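La cocina como asunto público: por una política de reparación de la vivienda usada

Tribuna

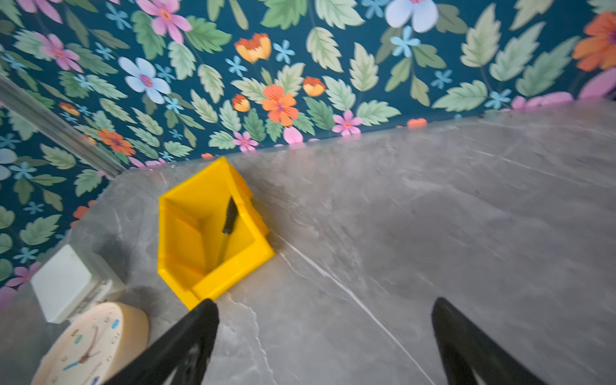
Encimera de mármol gris y papel pintado de motivos florales.

La política de vivienda de los últimos decenios se ha medido casi siempre en unidades nuevas. Los planes se anuncian por número de llaves entregadas, los presupuestos se justifican por metros cuadrados construidos y las memorias anuales reservan al parque existente un capítulo breve, situado por lo común entre los anexos. El municipio de Grundumdale no ha sido ajeno a esta costumbre. Su último plan plurianual contemplaba 304 viviendas de nueva planta y dedicaba a la conservación interior de las ya habitadas un único párrafo.

Conviene examinar ese párrafo con detenimiento. En él se afirma que el mantenimiento del interior corresponde en exclusiva al ocupante, sea propietario o inquilino, y que la Administración intervendrá solo cuando resulte afectada la seguridad estructural del edificio. La formulación es jurídicamente correcta. Desde el punto de vista del interés general resulta, sin embargo, insuficiente, pues deja fuera del ámbito público la mayor parte de aquello que determina si una vivienda puede seguir usándose: la instalación eléctrica de la cocina, las juntas del baño, la carpintería, los desagües, las superficies de trabajo.

El informe elaborado el pasado invierno por el gabinete Livero, a petición de varias asociaciones vecinales, ofrece una primera aproximación. Se visitaron 611 viviendas con más de cuarenta años de antigüedad. En 223 de ellas la cocina había sido sustituida por completo al menos una vez, y en la mayoría de esos casos la obra tuvo su origen en una avería menor que habría admitido reparación. Una fuga bajo el fregadero termina en la demolición de los muebles; una placa averiada que ya no se fabrica en la misma medida obliga a cortar la piedra, y la piedra, una vez cortada, suele acabar en el vertedero.

La arquitecta Pin-yu Kuo, coordinadora del informe, sostiene que el problema radica en la falta de oficios disponibles y en la ausencia de piezas. «Al vecino se le presenta la sustitución como única salida porque es la única que alguien está en condiciones de presupuestar», escribe en la introducción. Quien firma estas líneas comparte el diagnóstico y añadiría un tercer factor, de naturaleza fiscal. Las ayudas vigentes exigen un importe mínimo de obra que ninguna reparación ordinaria alcanza, de modo que el ciudadano que arregla no percibe nada y el que derriba obtiene una subvención.

Se objetará que el gusto cambia y que cada familia tiene derecho a vivir entre las superficies que prefiera. Nada cabe oponer a ello. Las casas se han empapelado, pintado y vuelto a empapelar siempre, y en esa sucesión de decisiones particulares hay un valor que ninguna ordenanza debería restringir. La cuestión planteada es otra: si los fondos comunes han de favorecer la renovación total frente al arreglo parcial, y con qué fundamento. Hasta la fecha no se ha publicado estudio alguno que avale dicha preferencia.

También se ha alegado el coste de gestión. Tramitar muchas ayudas pequeñas, se dice, consume más recursos que tramitar unas pocas de cuantía elevada. El argumento merece respuesta, y existe un precedente próximo. El distrito de Puderon mantiene desde hace 7 años una ventanilla de reparaciones domésticas que funciona mediante vales de importe fijo, canjeables en talleres inscritos. El expediente consta de una hoja. El control se ejerce a posteriori, por muestreo, y las irregularidades detectadas han sido escasas según las cuentas del propio distrito.

No todo en aquella experiencia es trasladable. Puderon cuenta con un tejido de talleres que Grundumdale ha perdido en buena medida, y su almacén de piezas recuperadas, conocido como Mak, ocupa una nave cedida en condiciones difíciles de repetir. Sería un error copiar el modelo sin atender antes a la formación profesional. Marmolistas, fontaneros de reparación y ebanistas de taller son hoy oficios de relevo incierto, y los ciclos formativos de la comarca se orientan casi por entero a la obra nueva.

Por todo ello, se considera oportuno que la revisión del plan, prevista para octubre, incorpore las siguientes medidas. En primer lugar, la supresión del importe mínimo en las ayudas a la conservación interior. En segundo término, la creación de un registro público de talleres con tarifas de referencia, revisable cada año. Asimismo, la reserva de una parte de las plazas de formación a los oficios de reparación, con prácticas remuneradas en viviendas del parque municipal.

El plazo de alegaciones permanecerá abierto hasta el cierre del periodo de información pública. Las asociaciones firmantes del informe han manifestado su disposición a comparecer ante el pleno y a facilitar los datos desagregados por barrio, que hasta ahora no han sido solicitados.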